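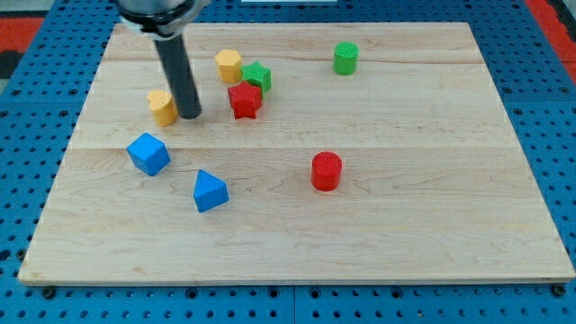 How much does the surface under a set of loose shapes matter when you're sorting them by hand? Quite a lot, and mostly because of how easily a piece slides and how well you can tell it apart from what's under it.

I came to this the slow way. For the first 30 sessions I had people sort on a painted tabletop, and the pieces skated off if you so much as bumped them with a sleeve. Stuart Kershaw lent me an Estent tray (felt-lined, very nice, very green) and that had the opposite problem - everything stuck and folks started picking pieces up when I wanted them to push. So I went to plain wood and stayed there for the other 174 sessions.

Figure 1. Colored shape blocks, a yellow heart among them, on the light maple board. The blue pegboard runs out past the board on all sides.

The pale wood turned out to be a good background too! I'd worried a bit about the grain, which is wavy and has small darker knots here and there, but only two people in the whole Bickerstaff group ever mentioned it, and one of them liked it.

I should say how I laid the pieces out. I dropped them from a cup held at about chest height, then nudged apart anything that had landed on top of something else. No grid, no fixed order. The Flallar protocol asks for a printed template under the board, and I tried that in September and gave it up after a week - people kept lining things up with the edges they remembered from the last round. Times for both layouts are in the next section, along with the sessions I threw out.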